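Community Help > Streets and Roads > Reporting a fault

3 min read

How do I get a pothole fixed when the road seems to belong to no one?

kerbside_62

There's a monster of a pothole at the bottom of Fludmont Lane, right where the bus swings in. I reported it on 4th April and the council form came straight back with "not an adopted road". The estate company, Koddale, say it is adopted and they only look after the verges! Meanwhile it gets wider. I'd love to see this one through, so who do I go to next?

lanternjaw

Great that you're chasing it! Ask the council's highways team for the list of streets they maintain. They have to keep one and anyone can look at it. Check the exact stretch, too. On our road the adopted part stopped at number 40 and the rest was private, which explained a lot.

If your bit is on the list, send the form again and put the entry in the first line. Add the depth in millimetres (ours was 62 and that got things moving — lots of councils have a depth they act on) and say it's on a bus route.
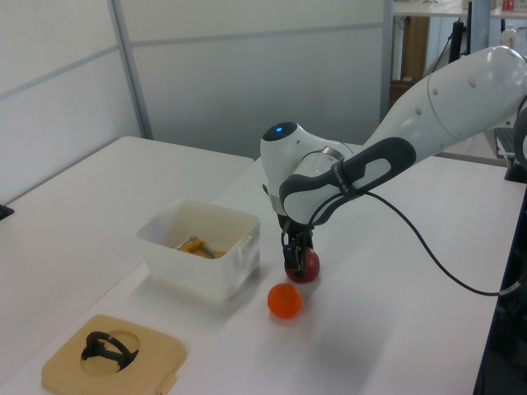 Photo: Indix picture library

If it isn't on the list, go back to Koddale in writing and ask for the plan that shows what they handed over. Keep every reference number. I had 19 emails by the end and was so glad I'd saved them all in one folder.

tarmac_and_tea

Seconding the list, it's brilliant. Do tell the bus company as well! Ours rang the council the same afternoon. And if your car has been damaged, take photos of the wheel and keep the garage bill before you claim. I got 324 pounds back for a wheel and tyre, though it took until October.

Please don't fill it yourself with a bag of something from the DIY shop. My neighbour did and it came out in lumps after the first frost.

mudguard

just keep ringing them, worked for me

Comments (3)

Falcão: Had no idea you could look at the list. Found our street on it in five minutes, thank you!

kerbside_62: It IS adopted, all the way down to the bus stop. Form sent again with the entry at the top — will report back.

pollyhedge: Same trouble by the Fludmont roundabout, off to measure ours tonight.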